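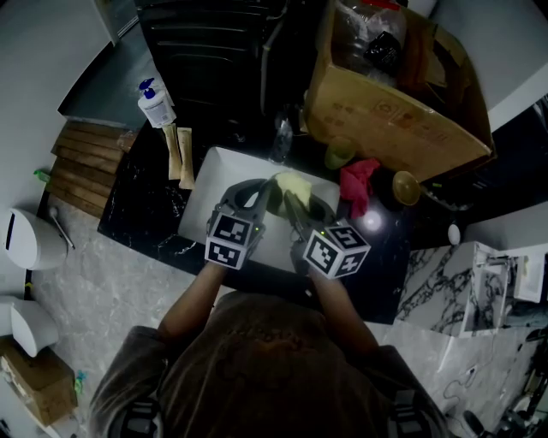

A Golter College student holds a sponge over the sink with hand-held grippers during the Paken project.

Student robotics club enters kitchen cleaning project for Schnyder Prize

Students at Golter College have recorded 1,389 short demonstrations of kitchen chores as part of Paken, a project run by the college's robotics club. The club will use the recordings to teach a two-armed robot to wipe a sink, and will show the results at the final of the Schnyder Prize in December.

The Schnyder Prize is a yearly competition for college and sixth-form teams. Entrants are given a household job and asked to build or train a machine that can do it in front of judges. This year's job is cleaning up after washing the dishes. The robot must pick up a sponge, wipe the inside of a sink and put the sponge down in a marked place within six minutes. Teams may not touch the robot once the clock has started.

Most entries in earlier years were programmed step by step. The Golter students chose to collect examples from people instead. Each student does the chore using a pair of hand-held grippers with the same type of jaws as the robot. Printed marker cubes on the grippers allow the software to work out where each one is and which way it is turned. The movements are saved and later used as training data.

"We spent most of last year writing code to pick up a sponge and it only worked if the sponge was exactly where we expected," said Khanyisile Engelbrecht, who leads the student team. "A sponge changes shape every time you squeeze it. Doing it by hand a lot of times and letting the robot learn from that seemed a better use of our evenings."

The demonstrations were made over 188 sessions by members of the club, most of them in their first or second year. Every member was asked to learn the grippers before joining the recording rota. Training took one evening and started with moving cups and cloths from one side of a counter to the other. New members then went on to the sponge, which many found harder than they had expected.

Boonmee Chareonsuk, a second-year engineering student, wrote the guide that members follow during a recording. It asks them to move at a steady speed, to keep the markers in view where possible and to leave everyday items out on the counter.

"At first we cleared everything away and the recordings all looked the same," Chareonsuk said. "Then we tried the trained robot with a bottle behind the sink and it stopped. Now people leave things where they are, and we move them about between sessions."

Recordings that go wrong are kept but labelled. A dropped sponge or a missed wipe is marked by the student who made it, and a second student checks the label later in the week. Kamol Ratanaporn looks after this part of the work and has built a simple web page where members can watch a recording and sort it in a few clicks. The page will be released free of charge to other schools and colleges after the competition.

The club meets on Thursday at 5.30 pm and is open to students from any course. Current members include students of catering, joinery and computing as well as engineering. No experience of programming is needed to make demonstrations, and the college says this has brought in students who had not thought of joining before.

"Some of our best recordings come from the catering students," said Vichien Chaimongkol, lecturer in control engineering and staff adviser to the club. "They are quick and tidy at a sink, and that shows in the data. The engineering students have had to learn from them."

Gilberg, a local maker of workshop fittings, has paid for materials and for the team's travel to the final. The firm has also lent the club a machine shop for 2 days so that students can cut new jaws for the robot. The present jaws grip well on the sponge but can slip on the rim of a cup, and the team would like to change them before the final round of training.

Chalerm Hemmin, head of technology at Golter College, said the project would carry on after the competition whatever the result.

"The students have a working method now and a good set of recordings," Hemmin said. "Next term they want to look at drying up and at putting things back in cupboards. We will be offering the project as part of the second-year course as well as through the club."

Testing on the robot itself has begun in the college laboratory. The team will run the sink task each week until the final and will publish its test results on the club's noticeboard and web page, including the runs that fail.

Notes to editors

Paken is run by the Golter College robotics club. Interviews with team members can be arranged through the college press office. Visits to club meetings are possible by appointment.

Schools and colleges that would like early access to the labelling page should write to the club, care of the technology department.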